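Werkstatt-Check vor dem Einschalten, Projekt Pullari (Mareike Ehlers)

1. Not-Aus
Zweimal gedrückt, Arm stoppt sofort. Läuft!

2. Netzteil und Kabel
Nach 90 Minuten Dauerlauf 62 Grad am Gehäuse, damit kann ich leben (der Lüfter nervt trotzdem).

3. Schrauben am Greifer
Eine war locker, hab sie nachgezogen und mit Lack markiert.

4. Stand der Ablage
Das schwarze Metallgestell muss satt auf der Tischplatte stehen, auch der Fuß am Rahmen. Bitte einmal dran rütteln!

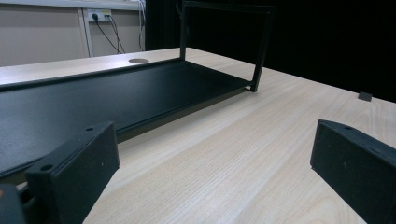 5. Geschwindigkeit
Bleibt bei 400, bis ich die Endschalter getauscht habe.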